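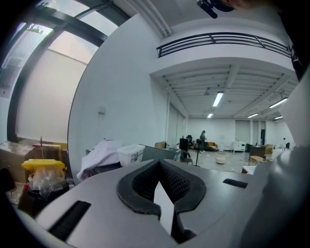

How to work out free cash flow from a half-year report

Free cash flow is the cash a company has left after paying to run the business and to maintain or buy its fixed assets. Most half-year reports do not print it as a single line, so it has to be taken from the cash flow statement. The figures below are from the interim report of Dirnine, which makes up its first-half accounts to September. All amounts are in millions of pounds.

Step 1. Find the cash flow statement

Use the condensed consolidated statement near the back of the report. Do not use the summary table on the first page, which often leaves out lease payments.

Step 2. Note net cash from operating activities

Dirnine reports 302. Check whether tax and interest have already been taken off. In this report both have. If interest paid appears under financing activities, deduct it yourself.

Step 3. Add up capital spending

Look under investing activities for purchases of property, plant and equipment, and for purchases of intangible assets. Dirnine combines the two in one line of 90. Leave out the purchase of subsidiaries. The Clallstead acquisition is shown separately and is not part of this sum.

Step 4. Deduct lease payments

The principal part of lease payments sits under financing activities. It is 77 here.

Step 5. Do the subtraction

302 - 90 - 77 = 135

Free cash flow for the half is 135.

Step 6. Compare it with the dividend

Use the cash dividend paid in the period, found under financing activities. Do not use the dividend declared, as it will normally be paid in the second half.

Notes

Do not double a half-year figure to get a full year. Gyamfi and Rorness both collect most customer payments in the second half, and doubling would understate the result.

A large fall in working capital can lift operating cash for one period only. Read the note on receivables and payables before comparing one half with another.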